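Home Explore Notifications Messages Profile

Grigoris Alexiou
thread, sorry in advance

1/ ok so I quit snoozing. 30 days. writing this before work so it's gonna be messy

2/ background: I was a five-snooze guy. first alarm 5:something, out of bed way later, shoes on in the car. my sister in Eltthorpe used to call me at the second one just to yell

3/ what started it was the bus. the Zamudio line dropped the late morning run so now if I miss mine thats it, I'm walking to Greker in the rain. 400 stairs at the other end too. (yes I counted. once. never again)

4/ week one: awful. no tricks, just feet on floor. was asleep on the couch by dinner every night. ate cereal twice a day

5/ the thing that helped most was boring. bedtime. moved it up 5 minutes a night till I got somewhere sane. did not feel it happening

6/ second thing, phone charges in the kitchen now. hated this. still kind of hate it. missed one call from my mom and heard about it for a week

7/ coffee: no change. people keep asking. I drink the same amount, same ugly mug, just earlier

8/ week two I slipped. Saturday, told myself weekends dont count. slept till lunch and Monday was a wreck. so weekends count, a little. I give myself an extra hour and thats the deal

9/ someone asked about those sunrise lamps. tried my roommate's Grundamov one for three nights. nice light. slept right through it

10/ cheap old clock with a real bell > any app. no swiping. you have to pick the thing up and find the switch, and by then your annoyed enough to be awake
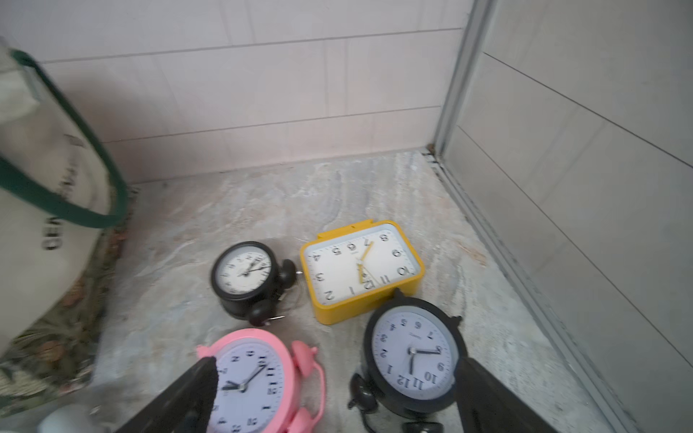

11/ also put it far from the bed. mine's across the hall, my roommate has opinions about this

12/ weird side effect, I eat breakfast now?? eggs. toast. sitting down. at a table

13/ not gonna say I'm a morning person. I'm grumpy till 9 and I don't talk on the bus. but I havent run for it in weeks

14/ 151 replies on the last post, I can't get to them all, reading them on lunch. whoever said put socks by the bed, yes, great, cold floor was half my problem

15/ December will be the real test, pitch dark at that hour. will report back. ok bus is here bye

Last updated 11/01/2025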